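Rorville Community Museum
Gallery: Small Things, Kept

Small Things, Kept is the museum's study of how residents of Rorville store the objects they wear every day. The project began in March and has received 248 submissions from households across the town. Participants were asked to set out their jewelry, watches and accessories on a table or bed before returning them to their usual container, and to send a short note on how the container came into use. The notes are held with the museum's domestic life collection, which now numbers 2,351 items.

This page presents a selection made by Percy Grajales, Curator of Domestic Life, and Dulce Espinoza, Collections Assistant. Entries are listed by street and number. Household names are withheld at the request of most participants. A larger display opens in the Tlapale Room on Fri 26 September and may be visited during regular museum hours.

Notes on the selection

Boxes. Cardboard boxes are the container named most often in the notes. Many first held shoes, stationery or gifts, and several have been in use for longer than the furniture they stand on. Participants who own a fitted jewelry case often report that it is kept for formal pieces, while daily items go into the box.

Chains. Tangled necklaces are mentioned in 59 of the notes. Methods of prevention vary – drinking straws, buttons, folded tissue – and the museum does not recommend one over another. Visitors with older or fragile chains may ask for the printed care sheet at the front desk.

Watches. A number of households keep a watch in the same box as rings and earrings. Others keep it by the bed or near an outlet, apart from the rest.

From the gallery

Koden Street, No. 51. Bedroom table, with the contents set out for sorting. The participant's note reads: "Everything lives in one box. I sort it when I can no longer find the second earring." 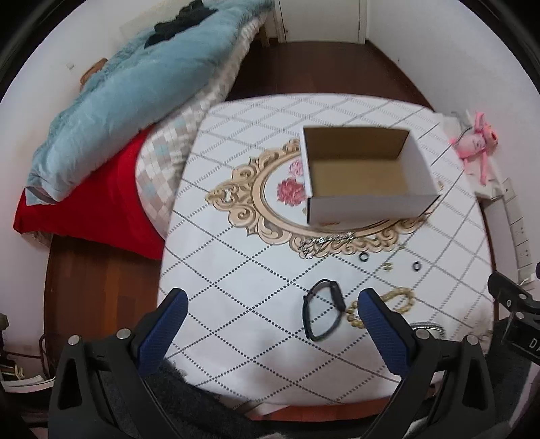 Open white box on a patterned tablecloth, with a smartwatch, a gold chain bracelet, a silver necklace, two black rings and a gold earring.

Submissions remain open. Forms are available at the front desk and at the Poketti Branch Library. Completed forms should be addressed to the Collections Office, attention Dulce Espinoza.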